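Clothes hanger

A clothes hanger, also called a coat hanger or just a hanger, is a device for hanging up a garment so that it keeps more or less the shape it has when somebody is wearing it. The most familiar kind imitates a pair of human shoulders and has a hook at the top that goes over a rod or a peg. Other kinds hold trousers or skirts by means of a bar, a clamp or a pair of clips. Hangers are made of wood, wire, plastic, cardboard, padded cloth and several other things besides, and most households own a mixture of them, gathered over the years from shops, dry cleaners, relatives and previous tenants.

Background

For most of history, people who had clothes to put away folded them into chests or hung them on pegs. Both methods work well enough, and both are still in use all over the world. A peg is quick and costs next to nothing, but it carries the whole weight of a coat on one small spot, and a heavy wool coat left on a peg through a damp spring will often grow a little bump at the back of the collar that is very hard to press out again. A chest treats the cloth more kindly, though it leaves creases along the folds, and whatever you want to wear is usually at the bottom.

The hanger as we know it became common along with two other things: tailored clothing with built-up shoulders, and the closet or wardrobe with a rod running across it. A tailored jacket has padding and stiffening inside it that the tailor has spent a good many hours coaxing into a curve, and it does not like to be folded. Once the rod was there, a large number of garments could be stored side by side in a narrow space, and shops took to the arrangement just as happily as families did. The question of who first thought of a shoulder-shaped support has several answers, depending on which patent you read and how strict you are about what counts as a hanger, and it is probably best to leave the matter open.

Parts

The hook is nearly always metal on a wooden hanger and may be metal or molded plastic on the cheaper kinds. On better hangers it swivels, so that a garment can face either way without the whole thing being turned around on the rod. Some hooks are screwed into the body and some pass right through it and are bent over or capped underneath. A screwed hook can be replaced at home in a minute or two. It can also work its way loose in the same amount of time, usually while holding something heavy.

The body, sometimes called the arms or the shoulders, carries the garment. It may be flat, like a board cut to an outline, or contoured, which means it curves forward toward the ends the way real shoulders do. Contoured bodies are thicker, and on a hanger meant for suits or overcoats the ends flare out quite wide so as to fill the top of the sleeve.

The bar runs across the bottom and holds trousers folded over it. Bars may be plain, ribbed, flocked, or covered with a sleeve of rubber or felt to stop the cloth from slipping. A locking bar is a second rod that swings down and presses the trousers against the first. People tend to feel strongly about locking bars, some finding them a great comfort and others complaining that they leave a line across the knee.

Notches are the small cuts near the ends of the body that hold the loops or thin straps of a dress. A notch that has been cut too sharply will catch on knitwear, so many makers round it off or leave it out altogether.

Materials

Wood. Beech, maple, birch and lotus wood are all used, along with cedar, which is liked for its smell. Cedar is often said to keep moths away. The oil in fresh cedar may discourage them to some extent, but it fades as the wood ages, and a light sanding now and then brings some of the scent back. Varnished cedar has very little smell at all. A wooden hanger should be sanded smooth before it is finished, and anyone who has pulled a silk blouse off a rough one will understand why it matters so much.

Wire. The wire hanger is the lightest and cheapest of the family and belongs above all to the dry cleaner. It is excellent for getting a shirt home and not very good for keeping it afterward, as the thin shoulders let the cloth sag to either side. Some cleaners slip a paper cape over the wire or add a cardboard tube along the bottom for trousers. Clean wire hangers in good shape are welcome back at a great many cleaning shops, and it is always worth asking.

Plastic. Molded plastic hangers arrived in large numbers once injection molding had become cheap, and they now fill most shops and a great many homes. They don't rust and they come in every color. The weak points are the neck, just below the hook, and the ends of the bar. Plastic gets brittle with age, and a hanger that has spent years in a sunny laundry room may snap under a wet bath towel.

Padded and flocked. Padded hangers have a core of wood or wire wrapped in wadding and covered with satin, cotton or knitted yarn. They used to be a favorite thing to make for church sales and for brides, and they are still the kindest choice for delicate dresses and old knitwear. Flocked hangers have a thin velvety coating over plastic. They take up very little room on the rod and hold slippery fabrics nicely, although the coating can rub off onto damp clothes - a dark flocked hanger and a wet white blouse should be kept well apart.

Sizes and fit

The width of a hanger matters more than most people suppose. One that is too narrow lets the sleeve heads collapse, and one that is too wide pokes into the sleeve and leaves a small peak that stays with you all day. The simple test is to lay the garment flat, put the hanger inside it and see where the ends come. They should stop just short of the sleeve seam. Children's hangers are narrower all around, and it is a mistake (a very common one) to put a small cardigan on a grown-up hanger and expect the neck to recover.

Thickness is the other half of the matter. A heavy overcoat wants a broad support. A cotton shirt will do perfectly well on something slim.

Making wooden hangers 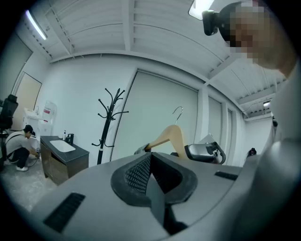
Small workshops generally begin with planks that have been dried slowly, as a hanger cut from green wood will twist once it has spent a winter in a heated house. The outline is marked from a template and cut on a band saw. For a contoured hanger the blank is cut from thicker stock, or else two pieces are joined at the middle, and it is shaped further by hand or on a copying lathe. After this comes sanding, which takes up a surprising share of the time, then drilling for the hook and bar, and then wax, oil or varnish.

The town of Nidthorpe had a workshop of this sort for several generations, and its output went mostly to tailors and hotels along the coast as far as Kivovport. The pattern books list 498 templates, of which 482 are still on the premises. Many of these differ from one another only by the slope of the shoulder, because tailors would send in their own drawings and expect to be obliged. Geum-ok Moon, who wrote a short history of the workshop, remarks fondly that you could tell a Brekke coat in the dark by feeling the hanger it was on, the Brekke tailors having favored a steep slope and a very long hook.

Hotels and shops

Hotels have their own difficulties with hangers, which have a way of traveling home in suitcases. The usual remedy is the captive hanger, whose body ends in a small peg or ball that fits into a ring fixed to the rod. Guests dislike it, with some justice, since it is awkward to handle and can't be hung on the back of a bathroom door while the steam takes the wrinkles out of a shirt. A number of smaller hotels have gone back to ordinary hangers and simply buy more of them.

In shops, the hanger does a little quiet selling. It shows the size, often by a colored marker at the base of the hook, and it lets a customer slide along the rail and look at one garment after another without unfolding anything. Shopkeepers like all the hooks to face the same way, which makes it easier to lift off an armful at once.

Collecting

Old hangers printed with the name of a tailor, a hotel or a department store are collected in a modest way and can be had for very little at flea markets. Collectors look for clear lettering and the original hook. Sushil Malhotra's collection, built up over four decades, went on show at the Undilthorpe town library on May 7, 2019, with over 80 hangers on display, nearly all of them from businesses that have long since closed. Folding travel hangers and hangers with built-in clothes brushes are popular side interests.

Care and repair

Wooden hangers ask for very little. Dust them when the closet is turned out, and wipe them with a barely damp cloth if they feel sticky. Rough spots can be taken down with fine sandpaper and rubbed with a little clear wax, which should be left to dry fully before any clothing goes near it. If a hook has come loose, a sliver of matchstick and a drop of wood glue in the hole will usually hold it. Rust on a wire hanger will mark cloth and is not worth fighting, so the hanger is best recycled with scrap metal where that is accepted.

See also

Clothes valet
Coat rack
Garment bag
Shoe tree
Wardrobe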